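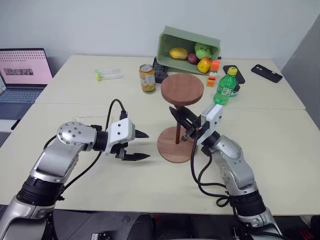 # Thin Routes from a Small Regional Airport: Term Project Report

Hawi Wolde
Transportation Planning, second-year project

## 1. Background

Ramalho is a regional airport with one runway and one terminal building. Until last spring it had a single scheduled route, a morning and evening flight to the hub at Dovov. In June the carrier Lullia added a second route, a nonstop to Filell on the coast. The new route is aimed mostly at vacation travelers. Before it started, anyone going from Ramalho to Filell by air had to connect at Dovov.

My project asked two questions. Did the Filell flights bring new passengers to the airport, or did they pull people off the Dovov flights? And does the timetable suit the people who use it?

## 2. Method

I used the monthly passenger totals posted by the airport, the Lullia timetable, and a short paper survey. The survey was handed out in the departure area on four days, two of them Dovov-only days. It had six questions and took a couple of minutes to fill in. I collected 100 completed forms. Forms with no destination marked were thrown out and are not part of that number.

Children were not surveyed. When a family was traveling together, one adult filled in one form for the group, so the survey counts parties and the airport totals count people. I did not try to convert one into the other.

## 3. The service

Lullia flies to Filell on Thursday and Sunday with a 50-seat regional jet. The same aircraft works the Dovov route on the other days, and a smaller turboprop covers Dovov when the jet is away. The Thursday departure leaves at 1:40 p.m. and the return gets in at 6:15 p.m. On Sunday both legs run two hours later.

The schedule allows 20 minutes on the ground at Filell. That is tight for a jet of this size with a full load of checked bags, and the Sunday return was late on both of the Sundays I was at the airport.

## 4. Results

In its first full month the Filell route carried 1,154 passengers in both directions, by the airport's count. The Dovov total for the same month was slightly lower than the year before. The drop was much smaller than the Filell number, so most of the Filell passengers were new to the airport.

The survey points the same way. Most people on the Filell flights said they would otherwise have driven to the coast or stayed home. A smaller group would have flown from a bigger airport. Very few said they would have connected at Dovov, and several wrote that they did not know it was possible.

Complaints about the timetable were mainly about Thursday. A 1:40 departure means missing most of a workday, and people with school-age children could not use it at all during term. Friday evening was the most common write-in request. Passengers also mentioned the parking lot, which fills before noon on Sundays, and the snack counter, which closes at 2:00.

## 5. Limits

The survey is small and covers only summer. I have no fare data, because Lullia does not publish average fares by route and did not answer my request. Connecting passengers at Dovov are counted by first leg only, so I can't say where they ended up.

## 6. Recommendations

- Move the Thursday flight to Friday evening, if the jet can be released from Dovov.
- Add ten minutes to the Sunday turnaround at Filell.
- Repeat the survey in winter with a question about ticket price.

The survey form and the tally sheets are in Appendix A. The monthly totals are in Appendix B.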